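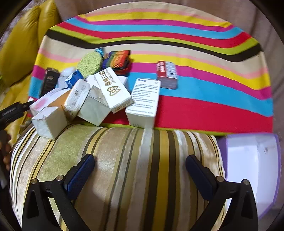 Why do small shops lose regular customers after a price rise? In most cases the customers learn about the new price at the till, and they feel surprised in front of other people.

Slide 2. Tell the story of the Sundcombe bakery. Merle McPhee put a note on the door in July, two weeks before the change. Speak slowly here.

Slide 3. The survey by Prultent: 296 shop owners answered. Let the audience read the chart, then ask who has raised prices this year.

Slide 4. How to write the note. Short, with the old price and the new price. Please do not say sorry three times, as I did in my first shop.

Pause for water. Ruby-Lee Tapsell takes questions after slide 5.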